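Ticket 194: black curtains round the table, light still getting in
Site: Novberg
Status: open

Roy Bellamy closed this in March as "fixed, curtains rehung". I don't buy it. At 8 in the morning I still get a bright streak across the tabletop, and rehanging the same cloth won't change that. Tried 2 extra clips at the back — no difference that I could see. The supplier blames the cords at the top. Maybe, but they would.
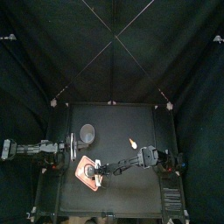 Thoa Thân: check the join in the fabric before you order anything, ours let in more light there than at the top.

Will look, not hopeful.

Gillau support desk | Contact | Back to top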